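Mobile Windshield Repair and Replacement: Frequently Asked Questions

Clullent Mobile Glass comes to your home or workplace to repair or replace windshields, door glass and back glass. These are the questions our office gets most often. If yours isn't covered, call or use the contact form.

Can my windshield be repaired, or does it need to be replaced?

A chip smaller than a quarter can usually be repaired. So can a crack up to 6 inches long, as long as it doesn't reach the edge of the glass. Damage directly in front of the driver is a different matter. A repair always leaves a faint mark, and we don't like to leave one where you look all day, so we normally recommend a new windshield there.

What should I do before you get here?

Put a piece of clear tape over the chip to keep dirt and water out. Don't run the defroster on high, and skip the car wash. Please don't use a repair kit from the store first. Once the wrong resin is in the chip we can't get it back out, and the repair won't be as strong.

How long does it take?

A chip repair takes half an hour and you can drive right away. Most windshields take 90 minutes to install, and after that the adhesive needs time to set. Your technician will write the safe drive-away time on the work order. It is longer in cold weather.

Where do you need to park my car?

We need a level spot with room to open both front doors all the way. A driveway or a parking lot is fine. We can't work on the shoulder of a road. If you are in an apartment complex or an office garage, check that outside contractors are allowed in and that our van will fit — it needs 8 feet of clearance.

What happens if it rains?

Chip repairs can be done under a carport or in a garage. Replacements need a dry opening for the adhesive, so if you have no cover we will move the appointment or ask you to bring the car to our shop in Bratport. There is no charge for moving it.

Which towns do you cover?

Bratport, Jomport and everything in between. Addresses outside that area pay a travel fee, which we quote before you book.

Do you use original glass?

We stock aftermarket glass from several suppliers, including Uçar, and can order dealer glass for most vehicles. Dealer glass costs more and can take a few extra days. Your quote will list both prices if both are available.

My car has a camera behind the mirror. Does that matter?

It does. Lane-keeping and automatic braking cameras have to be recalibrated after the windshield is replaced. Some cars can be done in your driveway and some have to come to the shop. Tell us the year, make and model when you call and we'll let you know which.

Will my insurance pay?

That depends on your policy. Many drivers with comprehensive coverage pay nothing for a chip repair, but a deductible may apply to a full replacement. Have your policy number ready and we will call the insurer with you on the line.

What if the new windshield leaks?

Our workmanship is guaranteed for as long as you own the car. Call the office and ask for Euan Drummond, who schedules all warranty visits. New rock chips are not covered.

Can I wash the car afterward?

Hand washing is fine the next day. Wait 48 hours before using an automatic or high-pressure wash, and leave the retention tape on until then.

Recent articles
Why small chips spread in July
Door glass or regulator? How to tell
Wiper blades: when to change them
What to do after a break-in
Now booking early appointments in Jomport

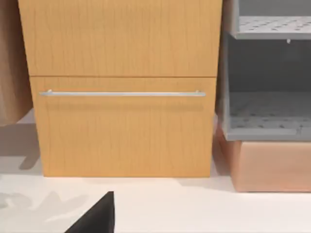 Do I have to be home for the appointment?

Someone needs to hand over the keys and sign the work order, but it doesn't have to be you. After that you can go back inside or back to work, and the technician will call when the car is ready.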